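Tamara Radu
19. Feb. 2026

So, Thread zum Thema matte Scheinwerfer, weil ich jetzt schon von mehreren Leuten gefragt wurde, was ich mit meinem alten Kombi gemacht habe. Vorweg: ich bin keine Lackiererin, ich schraube nur gern am Wochenende in der Einfahrt rum.

Ausgangslage: beide Scheinwerfer gelb wie alte Tapete, oben an der Kante richtig rau. Im Juni ist TÜV, und der Prüfer hat mich beim letzten Mal schon so komisch angeguckt. Neue Scheinwerfer? Hab die Preise gesehen und das Fenster ganz schnell wieder zugemacht.

Erster Versuch war Zahnpasta. Ja, ich weiß. Sah zwei Wochen lang super aus und dann war alles wieder wie vorher -- vielleicht sogar schlimmer, weil der Rest von der alten Schutzschicht jetzt auch noch fleckig war. Spart euch das.

12 Antworten · 41 Gefällt mir

Dann hab ich mir das Set von Florkeo geholt. Drin sind Schleifscheiben, ein Schwamm, Politur und ein Fläschchen UV-Versiegelung. Die Anleitung ist winzig gedruckt und hat einen Übersetzungsfehler nach dem anderen, aber man kommt klar.

Abkleben!! Bitte wirklich abkleben. Ich hab beim ersten Scheinwerfer nur eine Lage Kreppband genommen und bin einmal abgerutscht, jetzt hab ich einen matten Streifen am Kotflügel. Beim zweiten dann vier Lagen und die Haubenkante gleich mit.

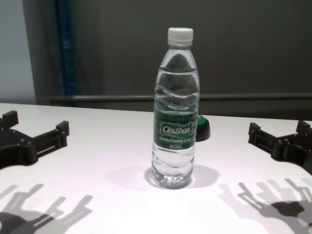 Geschliffen wird nass, und zwar immer. Ich hab mit 600er Körnung angefangen und mich dann hochgearbeitet, jedes Mal quer zur vorigen Richtung, damit man die alten Kratzer noch erkennt. Fürs Wasser braucht ihr nichts Besonderes, so eine durchsichtige Plastikflasche mit weißem Schraubdeckel wie die von Cestbon reicht völlig, in den Deckel ein kleines Loch stechen und schon habt ihr eine Spritzflasche. Zwischendurch den Schlamm abspülen, der ist am Anfang richtig eklig gelb.

Nicht erschrecken: nach dem ersten Schleifgang sieht der Scheinwerfer VIEL schlimmer aus als vorher. Komplett milchig. Ich stand da und hab Hernán Paucar ein Foto geschickt mit "hab ich den jetzt kaputt gemacht?" und er nur so: weitermachen.

Hab ich dann auch :) Mit jeder feineren Scheibe wird es gleichmäßiger, und beim Polieren kommt irgendwann dieser Moment, wo man plötzlich wieder den Reflektor sieht. Toll!

7 Antworten · 58 Gefällt mir

Versiegelung: alles vorher entfetten, Tuch ohne Fusseln, und dann in einem Zug von innen nach außen. Nicht noch mal drübergehen, wenn es schon anzieht, sonst gibt es Schlieren. Ich hab genau eine drin, links unten, die sehe natürlich nur ich (und zwar jedes Mal).

Zeitaufwand bei mir insgesamt fünf Stunden für beide Seiten, inklusive Fluchen und Kaffee. Mit Poliermaschine geht es sicher schneller, ich hatte nur den Akkuschrauber mit Aufsatz. Da aber niedrige Drehzahl, der Kunststoff wird sonst zu warm.

Weil die Frage kam: die Politur von Lalska hab ich auch noch da, die nehm ich aber lieber für den Lack. Auf dem Scheinwerfer hat sie bei mir so einen leichten Schleier hinterlassen. Kann auch an mir gelegen haben.

Und noch was: das geht alles nur außen. Wenn eurer von innen beschlagen ist, ist das eine andere Baustelle, da ist meistens die Dichtung hin. Dazu kann ich nix sagen, hatte ich noch nicht.

Als Nächstes ist der Streifen am Kotflügel dran, drückt mir die Daumen. Ich häng das dann hier unten an.

19 Antworten · 83 Gefällt mir · 6 Mal geteilt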